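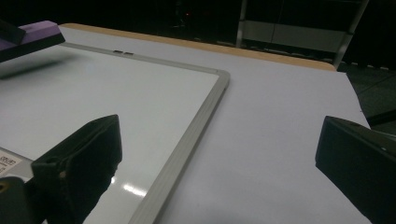

Fig. 2. Board laid flat, frame corner at right.

2. Setting up the planning board

This section covers the board that goes with the Plutden scheduling system. The system also has a web page and a phone app, both described later. Set up the board first. In our experience at the Druslow site, the app gets opened for a week and the board is what people still look at in May.

The sales sheet says a Plutden board will "cut meeting time." We have not seen that happen. It will show who has which job this week, if somebody writes it down.

2.1 Choosing a wall

1. Pick a wall people walk past with their hands free. The hallway by the coat hooks works better than the conference room, whatever the conference room people tell you.

2. Check the height. The Plutden sheet asks for the top edge at 167 cm. That suits a tall person who never writes on the bottom third. We hang ours lower and have had no complaints.

3. Check the light at the time of day the board will be used. A glossy surface facing a window can be unreadable at 8 a.m. and fine by lunch.

4. Press a hand against the wall where the fasteners will go. If it gives, find another wall. The adhesive strips are described as suitable for "most surfaces," and we would treat that as a guess.

CAUTION: Do not hang the board over a bed, a crib or a stove. Do not rely on adhesive strips alone over a walkway.

2.2 Preparing the surface

1. Lay the board face up on a table with something clean underneath. Grit under the back will scratch the table.

2. Look for a clear protective film. Some boards ship with one and some don't, and the box will not tell you which. Try a corner with a fingernail. If nothing lifts after two tries, stop – you are scraping the writing surface.

3. Wipe the surface with a dry cloth, then a slightly damp one, and let it air dry.

4. Make a short test mark near a corner with the marker you intend to use. Wait 10 minutes and erase it.

5. If the mark leaves a gray shadow, change the marker before you blame the board. The free markers in the kit are poor. Himov markers erase better on ours, though they run out faster than the package suggests.

6. Go over the whole surface once with a dry eraser, using light pressure. Pressing harder mostly spreads the dust.

NOTE: Spray cleaners sold as "whiteboard conditioner" are optional. We used one for a season and could not tell the treated board from the untreated one.

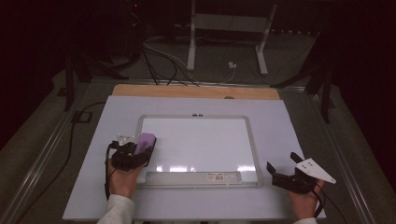

2.3 Laying out the columns

1. Decide on the columns before drawing anything. Plutden recommends seven. Start with three: To Do, This Week, Done. You can add a fourth when someone asks for it twice.

2. Rule the lines with thin tape. Drawn lines get wiped out by sleeves.

3. Leave a strip at the top for the week number and nothing else. Slogans tend to settle there.

4. Write one job per line, with initials. A job with two sets of initials usually has no owner.

5. Leave out color coding for now. The full Plutden scheme has more colors than most people will remember, and the key takes up room you need for jobs.

2.4 Linking the board to the web page

This step is optional. Skip it if everyone who uses the board works in the same building.

1. Open the Plutden page and choose Add Board.

2. Type in the board name. The page accepts long names and then cuts them short in the app, so keep it brief.

3. Copy the jobs across by hand. The photo import reads printed capitals fairly well and ordinary handwriting badly. At Spanos, where the import was tried on 131 lines, so many needed fixing that the staff went back to typing.

4. Set a time for the weekly update and put it on the board as a job, with initials.

CAUTION: The web page does not warn you when it is out of date. If the page and the board disagree, believe the board until you have asked someone.

For replacement tape and strips, see section 6.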